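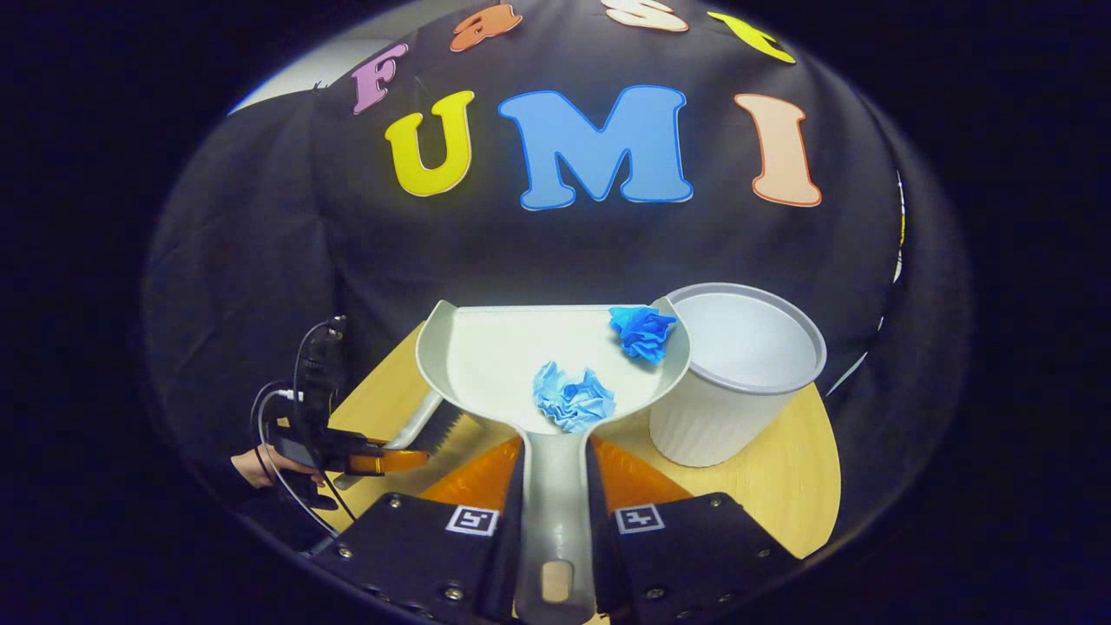
Who decides when a take counts as finished, the operator or the reviewer?
The reviewer, working from the written end condition. The operator may mark a take as bad on the spot, but can't mark one as good.

That is the wording I'd like in section 4, and I'd like it settled before the November revision goes out. Replies to Grigore inline.

Grigore Vlad wrote:
> I object to the new end condition for tabletop cleanup. "Debris in
> bin, tools at rest on table, hands open" is three conditions, and
> the Tundholm people fail the second one constantly. They finish the
> job and then wander off with the brush.

I've watched them do it. The old text said "until the table is clean," and the Juvmont and Kustotari sites spent most of a spring proving that two groups of adults can disagree about clean. One site stopped when the tissue was in the dustpan. The other stopped when it was in the bin. Both were very sure of themselves, and both sent me diagrams.

So the three conditions stay. I'll give you a grace period on the brush: if it is set down before the recording stops, it passes, wherever on the table it ends up.

> Also, 80 takes per operator per shift is a number invented by
> someone who has never held two grippers at once.

It was invented by me, and I have held two grippers at once, for one afternoon, after which I couldn't open a jar. Lazăr ran 49 and their reject pile was the smallest of any site. I propose 49 as the ceiling, with a break after every 20. Anyone who wants to argue for 80 may come and do 80.

> Markers. The draft says "keep finger markers clean and visible."
> Visible to whom?

To the camera on the same gripper, for the whole take. I'll write that out. Wipe them before the first take and again after each break. A scratched marker gets replaced, and please don't fix one with a pen. You know which site this sentence is for.

> Cables. Nothing in the draft at all.

Fair. Proposed text: "Cables must not touch the objects or the tools during a take. A loop that hangs behind the hand is acceptable. A cable that drags an object voids the take, even if the drag was helpful." The last clause comes from a real take, in which a cable put a wad of tissue in the dustpan better than the brush had.

> And backdrops. Must we have a rule about backdrops?

We must have a short one. Same backdrop for a whole batch, and log it when it changes. What people stick on it is their own affair. I had over 26 messages on this subject and I am not reading another.

Still open: whether a dropped brush voids a take or only gets a tag. I lean toward the tag. People drop things, and a policy that has only ever seen perfect sweeping is going to have a bad first day in a kitchen.

Despina Nistor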